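## Packing hall: arm trials move to the Destport site

The Drarden line has used fixed dispensers for dry portions since it opened. Soft items were always placed by hand, and that is the part of the job now under trial at Destport. The test bench is a single arm with a two-finger gripper, working over a white table with one small round container at a time. Jaw opening, closing speed and approach height are set separately for each item.

Operators on the portioning station rotate through the bench in blocks of three hours, two people per block. One edits the pick settings and the other logs faults. The log sheet is the same one used on the Plaretti sealer, with an added column for grip faults. Please fill in that column even when the entry is zero — blank cells are dropped from the weekly count.

Gripper lowered to a red item in the small round container:

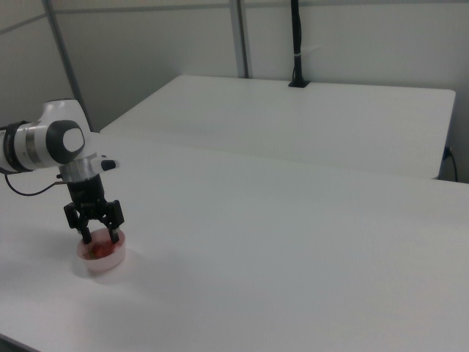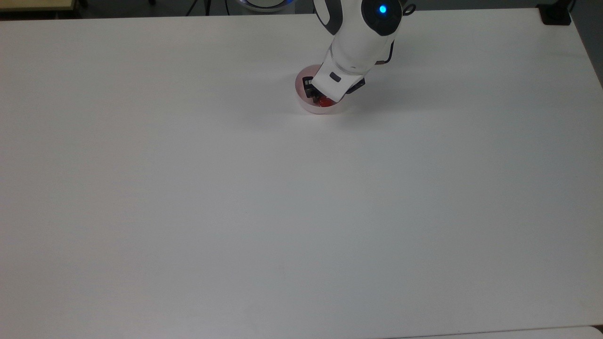 The target for the trial is 4,000 logged picks before any decision on the main line. Until then hand placement continues on all shifts and the staffing plan is unchanged. If the arm goes to the main line, three portioning posts will be regraded as cell operator. The regraded posts carry fault recovery, changeover and first-level cleaning. Repetitive placement drops out of the job description, and so does the wrist-strain rotation that went with it. Standing time does not change much.

Training for the cell operator grade will be run at the Zúñiga building starting in May. Places go first to staff already on portioning. Sign-up is through shift leads.

Two points are still open: who signs off a changed jaw setting on nights, and whether the fault log moves from paper to the line terminal. Comments on either can go in the box by the time clock.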